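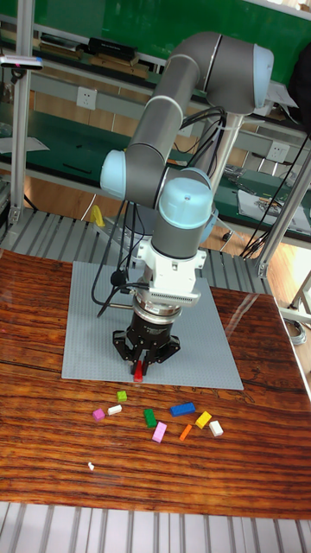 Figure 1. Robotic arm with a black gripper holding a small red block.

Do withdrawal delays change how small holders behave? A study of one token exchange
Student project report, 05/01/2026
Group members: Eyerusalem Gudeta, Trinidad Gallardo, Imani Iwasaki
Supervisor: Rowena Barredo

1. Background

Mollora is a small exchange where people trade Lagman, a token with a low daily volume. In July the exchange introduced a waiting period of 23 hours for every withdrawal to an outside wallet. The announcement said that the purpose was to protect customers against stolen passwords. On the user forum many people did not believe this, and they wrote that the exchange had not enough coins in reserve. Our group did not try to decide who was right. We wanted to learn if the small holders moved their coins differently after the rule.

2. Data

The Lagman ledger is public, so anyone can download the transfers. We collected 3926 withdrawals from the known Mollora addresses, from the four weeks before the rule and the four weeks after it. We defined a small holder as a wallet with less than 2000 tokens on the day of the announcement. This limit is our own choice. Trinidad tested a lower limit also, and the main pattern stayed the same.

Some wallets belong to the same person, and we have no sure way to see it. We joined two wallets only when they paid from one shared transaction. Imani wrote the script for this part and Úna Tully from the year above us checked it.

3. Method

For each wallet we calculated the median size of a withdrawal and the number of days between withdrawals. Then we compared the two periods. We left out wallets that were active in only one period, which made the sample much smaller than we had planned. As a comparison we used Dredbridge, another exchange that lists Lagman and had no waiting period.

4. Results

After the rule, small holders at Mollora withdrew less often, but the median amount was larger. It went up by around 300 tokens. At Dredbridge the amounts hardly changed. Large holders at Mollora show no clear direction, and there are too few of them for a proper test.

The price of Lagman fell during the second week of the new rule. We cannot separate the effect of this fall from the effect of the delay, although the Dredbridge customers saw the same price.

5. Limits and next steps

The ledger shows transfers and says nothing about reasons. A short questionnaire to forum members would help, and Rowena Barredo suggested to ask also the users of Cuseck, where a similar delay was cancelled after complaints. We would also like to follow the Mollora wallets for a longer time, to see if people get used to the waiting.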